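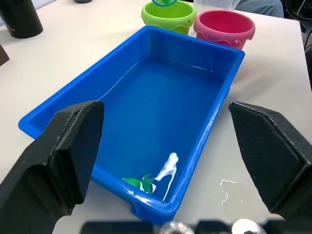

*The blue tub on the wash bench at Hundmont, with the arm's gripper open over it*

## Hello from Hundmont

I'm Consuelo Llorente and I run the wash room here, so when we decided the website needed a proper "about us" page, everybody looked at me (I talk the most, apparently). I've had a go. If you want the price list, that's on another page.

We clean toys. Nurseries, playgroups, toy libraries and a couple of hire shops send us their stuff in crates, and we wash it, check it, mend what we can and send it back. Buckets and sand toys, soft things, bendy things, anything a toddler has had in its mouth. I started the business with my cousin in a unit behind the Garrido bakery, with two sinks and a drying rack that fell over if you looked at it. We're in bigger premises now, on Vender Lane, and we have 40 regular customers, some of whom have been sending us crates since the bakery days!

## The arm

In October we put a robot arm in the wash room. We call it Kudow, after the street my gran lived on, and no, it doesn't answer to it.

I was dead against it at first. My hands were a mess after years of tubs and brushes, but they were my hands and I knew what I was doing with them. What changed my mind was Friday afternoons. By then we'd all be standing there with sore wrists, fishing the last few bits out of the water, snapping at each other about whose turn it was. Picking up, dipping, putting down, over and over. I can't say I miss it.

So the arm is learning the picking up and putting down, and we do the rest. It's slow with anything floppy. A hard plastic bucket is easy enough for it, but a crumpled little soft toy has no obvious place to grab, and it will have a few goes before one of us steps in. We also keep all the looking for ourselves: split seams, loose eyes, that sticky grey stuff that gets into every join.

## What it's meant for us

Nobody lost their job over it, and I'd like that written down somewhere, so there it is. We all sat down before it arrived and agreed who'd do what. I spend more of my day at the mending table now, which I love, and I've learned how to show the arm a new movement, which I never thought I'd say. One or two of us still prefer the sink and that's fine, there's always a sink going.

It isn't all rosy. The room is noisier, there are cables to mind, and when the arm stops we have to stop our chat and go and see what it wants. I also find it tiring in a different way, sort of a head-tired. We swap over every hour so the same person isn't watching it all day.

## Come and see us

If you send us toys, or you're thinking about it, you're welcome to pop in and have a look round. Ring first so somebody can put the kettle on, and wear shoes you don't mind getting splashed.

*Consuelo, January 22, 2021*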